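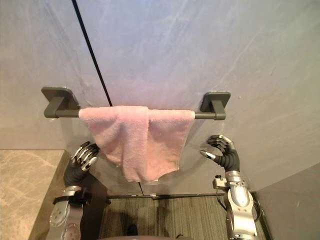
July, bathroom mock-up, 8:30 or so in the morning

OK, second go at the guest bath for Skuldale. Same room as before, same fittings, and I'm still fussing over where the small stuff goes. Coffee first, then towels.

The pink towel is the one I keep going back and forth on. Folded over the bar it looks friendly against all that gray, but the terry is thick and it never wants to hang with its ends level. I tried it folded in thirds from the Bunting sheet (page 11, the fold with the tucked edge) and it was too fat for the rod. Single fold for now. I'd like to try a thinner one from Illivis before we order 30 of these things!

Moved on to the vanity after that. The rule I'm testing is that anything you use every day lives within reach of the sink, and anything pretty goes behind it.

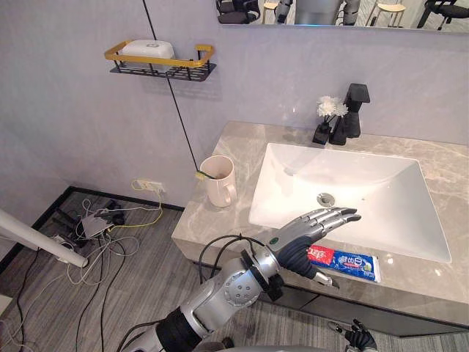
Vanity, layout 8: toothpaste along the front edge, mug and brush in the back left corner, flowers by the faucet.

I like the flowers there more than I thought I would. White on a black vase next to the black faucet -- it pulls the back of the counter together, and they're fake so they won't drop anything in the basin. The mug is less of a hit. It's a nice creamy white, but it's a long reach for a toothbrush, and I'd rather have it up front on the same side as the paste. Next layout, maybe.

The toothpaste I'm less sure about. Flat on the front edge it's easy to grab and just as easy to knock on the floor with an elbow (ask me how I know). Standing it in the mug with the brush would save counter space, but
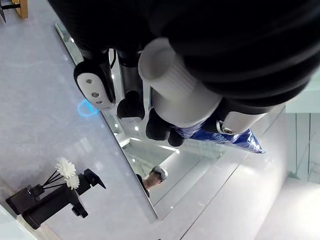
then the brush leans out even farther, and I don't love that either. A little tray would fix the whole argument. Sitach had one in gray, item 304 in their list, and I think it would fit between the basin and the edge if the measurements are right. Need to check the depth with a ruler before anybody orders it.

Still to do: wipe down the mirror, try the towel farther left on the bar, find the other mug.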